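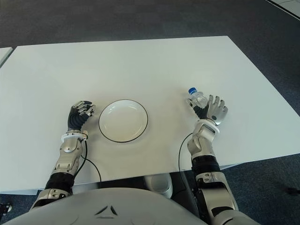 Attachment 1: head camera, plate-and-bottle task, right hand holding the bottle, left hand by the plate.

Ticket: Right grip drops out mid-task
Project: Milska (student build, Forsyth robotics club)
Queue: Arms and hands
Priority: was Low, then Urgent, now Medium
Status: Open, waiting on parts

Original report
The task is to pick up the water bottle with the right hand, carry it over the plate, and set it down on the far side. The plate stays put and the left hand stays out of it. On paper this is the easiest item on our October demo list, and we scheduled it first so we could feel good about ourselves.

The pickup works. Somewhere in the carry the right hand reports "grip lost" and the arm stops where it is. In most of these runs the bottle is still in the hand. The robot simply no longer believes in it.

Expected: bottle ends up upright past the plate.
Got: 18 stops in 80 runs, plus 2 real drops, both with the cap on, thank goodness.

Update 1
Swapped the bottle for a fresh one of the same kind. No change. Swapped it back, as somebody was thirsty.

Update 2
Raised the grip force in Gestero by 20 percent. Fewer stops, but the bottle now makes a crunching noise and leans in the hand, so the placement misses. Put the force back where it was. Please do not raise it again without writing it here. Two of us had already raised it separately, which explains the afternoon when it got really crunchy.

Update 3
Read the logs properly, which we should have done before Update 1. Every stop comes with a short gap in the thumb sensor readings. The gaps line up with wrist rotation. With the wrist locked, we ran the carry 20 times and got no stops. The bottle also arrives at a silly angle that way, so this is a test and not a fix. Whoever marked the ticket "Solved" after this run, I have un-marked it.

Update 4
Wiggled the right wrist cable by hand with the arm powered and parked. Got the same gap in the readings on the second wiggle. Tried the left one for comparison and got nothing. Suspect the connector on the right side.

Ordered a replacement from Jiltia. The order page says "ships soon," as it did for the last thing we ordered.

Workaround until then
1. Set the grip-lost timeout in Gestero to 80 ms. The gaps so far are shorter than that.
2. Keep the wrist turn slow in the carry step.
3. Check that both cables have slack on the tabletop before you start.
4. Keep one hand near the stop button and the other off your phone.

Still to do
- Fit the new connector and rerun all 80.
- Put the timeout back to default afterward.
- Work out who changed the demo title to "Robot Waiter." The posters are printed, so it may have to stay.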